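In Praise of the Little Whiteboard
by Colleen MacPherson

I have lived with a family planner app for two years now, and I would like to say a kind word for the thing it was supposed to replace. My sister-in-law in Lurnlow put me on to the app, bless her, and it does everything she promised. It reminds me about the dentist. It reminds me about the reminder. Last February it sent me 17 messages in one day, and I still forgot to buy milk, which was in there somewhere between the piano lesson and the furnace man.

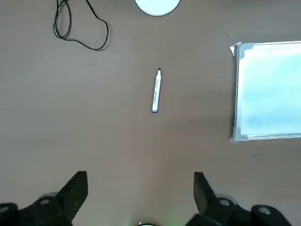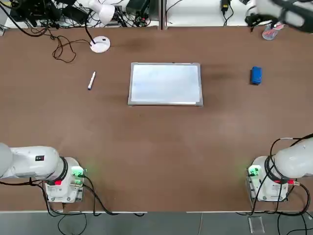 My own argument is that a family, or an office, or anybody with a table, does better with less room to write. A small board makes you choose. When I kept one by the bread box I could fit six lines on it if I wrote neatly (I don't), so the things that went up were the things that mattered that day, and the rest could wait their turn. A board, a marker with a dark cap, a blue eraser off to the side, and you're in business! You can lay the whole works out on a table and still have plenty of table left. My app, on the other hand, has room for every notion that ever crosses my mind, and I'm afraid I have given it most of them.

Then there's the wiping. I have checked off hundreds of little circles on my phone and never felt a thing, but rubbing out "call the school" with the side of my hand after I'd put it off for a week, well, that was a pleasure, and my husband would come in from the garage just to do his own line.

People will tell me the marker always dries out, and they're right. Mine did, regularly, and I'd go on pressing harder for 16 days before I bought another one. I still think it's a fair price. I've got the old board down from the closet shelf, and milk is on it.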